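Gloves or controller?

2018-09-27

I've finally tried both ways of steering the Gillden arm, and I'm smitten with the marker gloves! The handheld controller from Arnano is solid, but I kept thinking about buttons. With the cubes on the backs of my hands I just reach for things - lovely.

Duygu lent me two head cameras to compare, and I kept the wider one. It holds on to both cubes even when I bend right down to floor level.
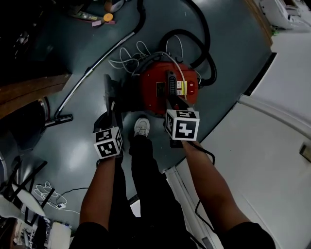 Next up is the softer gripper, with 30 grabs per setup so the numbers are fair.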